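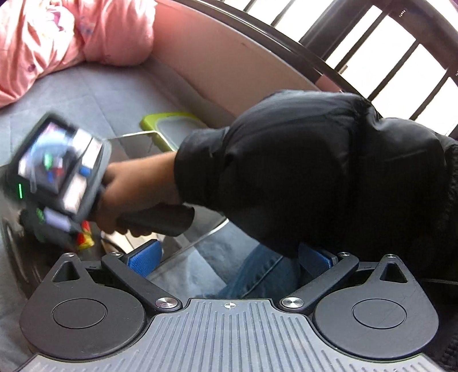

Tín Triệu asks why, if machines can already play chess, they still cannot tidy a bedroom. The reason is that tidying is hard to write down as steps.

## What counts as a chore

A chore is a job with a start and a finish. "Put the toys in the tray" is a chore. To do it, a machine has to do four things:

1. Find an object.
2. Work out where to hold it.
3. Close on it with the right amount of force.
4. Let go in the right place.

People do all of this without thinking. A machine must have every part worked out for it, or must learn it from a great many tries.

## Why soft things are difficult

A wooden block keeps its shape. If a machine knows where one corner is, it can work out the others. A quilt does not keep its shape. Each time it is dropped it makes new folds, and the machine has never met those exact folds before.

Crochet sits between the two. A crocheted figure has a shape, but the shape gives way when it is squeezed. Loops of yarn can also catch on a metal finger. If the finger closes too far, the figure is squashed. If it stops too early, the figure slips out.

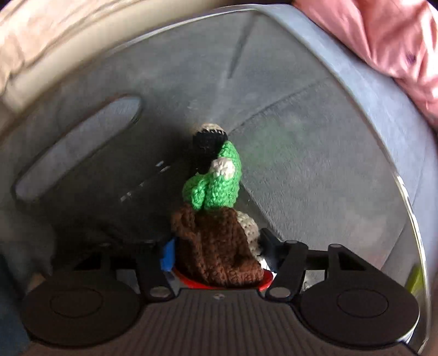
Can a machine put away a whole box of toys by itself? Some can, if the box stays in one place and the toys are ones it has practised with. Change the room and it may fail.

## Fingers and pads

Many robot hands have only two fingers. Two are enough for most picking up. They are poor at turning a thing over, doing up a button or pulling a sock the right way out. Pads on the fingertips add grip, in the same way that the sole of a shoe does.

## Shops and factories

Machines do better at work on a shop floor when the objects are alike and arrive in the same spot. A machine that packs 12 identical jars into a carton can do so all day. Put 60 different items in front of it and the work becomes slower, with more mistakes.

## Words to know

**Grasp:** the way a hand or gripper holds an object.

**Force:** how hard something pushes or pulls.

**Deformable:** able to change shape when pressed. Yarn, cloth and bread dough are deformable.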